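Does vinegar really clean everything? 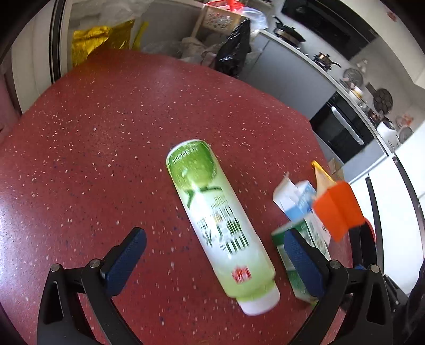
Armindo Simões has cleaned rental apartments for 27 years, and he has heard every claim about kitchen cleaners. He believes few of them.

"They say it kills everything," he told me. "Everything? Show me who checked."

I asked about vinegar, which my neighbors swear by. He shrugged. "It's fine on glass. On marble it eats the shine, and then the owner calls me."

His firm, Perau, looks after 700 units. It once paid for a course that promised a "365 day shine." I wondered what that meant. So did he.

"I asked the teacher. She said it depends on the user."

He still buys plain dish soap and changes his cloths often. Is that enough? "For most kitchens, yes. For the oven, no."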